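About the Mudstead School Robotics Program

Learning automation through simulation, construction and competition

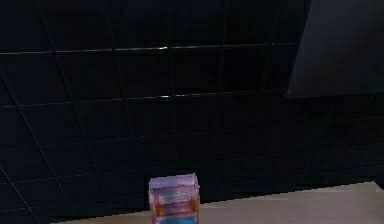
A lidded container on the tabletop in the program's simulated workspace.

The Mudstead School Robotics Program offers students in grades 6 through 12 a structured introduction to robotics and automation. It consists of a daytime elective class, an after-school club, and a competition team that represents the school each spring. The program is directed by Rónán Gilmartin, who also teaches physics and introductory computer science in the upper school.

Our History

The program began as a lunchtime club with a single donated kit and the use of a storage room beside the science labs. Interest grew quickly, and the school added a one-semester elective the following year. The elective now runs for the full year and may be counted toward the technology requirement for graduation. Current enrollment across the class, the club and the team stands at 61 students.

The move to simulation came later. Students had been sharing a small number of machines, and much of each session was spent in line. Under the present arrangement, every student has a simulated workspace on a school computer and may test a program there before requesting time on physical equipment.

What Students Study

The first term of the elective is taught almost entirely in simulation. Students learn how a tabletop and the objects on it are modeled, how a position is recorded, and how the placement of a virtual camera changes what a program is able to detect. Early assignments involve a single object on a plain surface. Translucent containers are introduced after opaque blocks, as students generally find them more difficult to identify reliably.

In the second term, students write programs that locate an object, plan a path to it, and move it to a marked position. Each program is run 100 times with the object placed differently at the start of each run. Students record every result, including failures, and submit a written account of what they changed between versions. Grades are based on the written account and the quality of the testing. A high success rate is welcome but is not required for full marks.

The third term is given to physical work. Students assemble and wire small machines, calibrate them, and compare their behavior with the simulated results. Safety training must be completed before a student may enter the workshop.

The Brimeo Project

Brimeo is the program's long-term student project and has been passed from one class to the next for several years. Its purpose is to build a sorting system that can handle lidded containers of different sizes without tipping them. Students maintain the simulated workspace, the library of modeled objects, and the project handbook.

The project is divided into working groups. The modeling group prepares containers, surfaces and room settings. The control group writes the movement programs. The records group keeps the test log, which now holds more than 1000 entries, and publishes a short report to families each April. New members join the records group first and may request a transfer after one term.

The Competition Team

The team enters the Gromico Challenge, a regional contest for school teams in which entries are judged on a simulated task, a live demonstration and an interview. Selection takes place in the fall. Applicants must be enrolled in the elective or have attended the club for at least one full term, and must be in good academic standing.

Team members compete for the Żak Cup, awarded to the school with the strongest engineering notebook. Mudstead has received the cup twice. Notebooks from past seasons are kept in the school library and may be consulted by any student.

Facilities

The program occupies two adjoining rooms on the ground floor of the science building. The computer room is used for simulation and for the club's regular meetings. The workshop contains assembly benches, hand tools, storage for student projects and a fenced area for testing machines. Both rooms are open to enrolled students until 5:30 p.m. on school days when a member of staff is present.

Joining the Program

The club is open to all students in the eligible grades, and no prior experience is needed. There is no fee for the elective or the club. Team members are asked to contribute toward travel costs, and assistance is available on request through the school office.

Families who wish to visit may arrange an appointment with Mr. Gilmartin through the main office. Students transferring from another school with previous coursework in robotics should bring a copy of their syllabus so that they can be placed at the correct level.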